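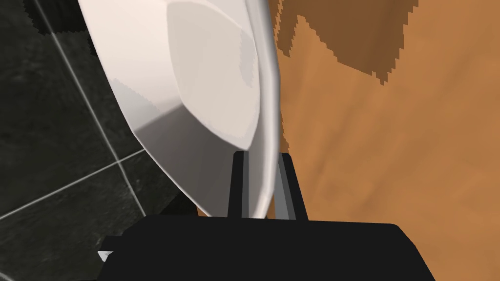 A white dish. Glazed, it would keep your soup in. Unglazed, it might not.

Why Is a Plate Shiny?

Go and get a plate. Ask first if it's one of the good ones. Run your finger over it and you'll feel something smooth and hard, a bit like glass. It feels like glass for a very good reason: it is glass. The plate underneath is baked clay, and the glass is a thin coat on top called glaze.

Starting with mud

Clay is what you get when rocks spend an extremely long time falling to bits. Rain, ice and wind wear them down until the pieces are so tiny and flat that they slide over each other when they're wet. That's why you can squash clay into a cup, a snail, or a cup that you later decide was a snail.

Let the clay dry and it goes stiff. Put it in water again and it goes back to mud, so please don't serve anyone cocoa in it. To make it stay hard, you have to fire it. Firing means baking it in a kind of oven called a kiln, and a kiln makes your kitchen oven look like a warm sock. By the time it gets to 800 degrees Celsius, the inside is glowing red and the clay has changed for good. It will never be mud again, however much it misses it.

The leaky problem

Clay that has been fired once is often full of tiny holes, far too small to see. Water creeps into them. Magdy Belhaj, who taught me to make pots, used to have us lick a piece of fired clay to find out if it was ready for glaze. Your tongue sticks to it a little as the holes drink up the spit. (You don't need to try this. I did it for everybody.)

Flowerpots have the same kind of holes, and plants don't mind a bit. Soup is another matter. A bowl that slowly drinks your lunch is not a good bowl, and it's very hard to wash.
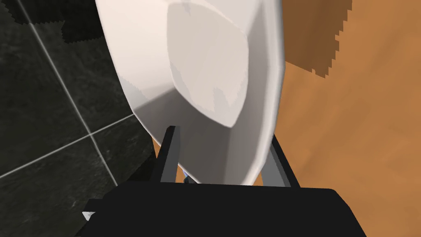
So potters mix up a runny sort of paint. In the bucket it looks like a melted milkshake and it is usually nothing like the color it will turn out to be. I once dipped 4 mugs in something pink and got them back green. Inside the bucket are three main things: powdered sand or a rock like it, which turns into the glass; something called a flux, which helps the sand melt sooner; and a little clay, which makes the glass thick enough to stay put while it's hot.

Then back into the kiln it goes. The powder melts, spreads out and fills the gaps. When everything cools down, the pot has a glass coat that fits it exactly and never needs buttons.

Look underneath

Turn your plate over (finish your toast first). You may find a rough ring at the bottom with no shine on it. Potters wipe the glaze off there before firing. Melted glass is very sticky, and a pot with glaze on its foot would be stuck to the kiln shelf forever. My friend Othmane Hamdy has a shelf like that. It has half a teapot on it, and he says it's art.

Words to know

Flux: the part of a glaze that helps it melt.
Glaze: a thin coat of glass on a pot.
Kiln: a very hot oven for clay. Some people say "kill." They were here first, so let them.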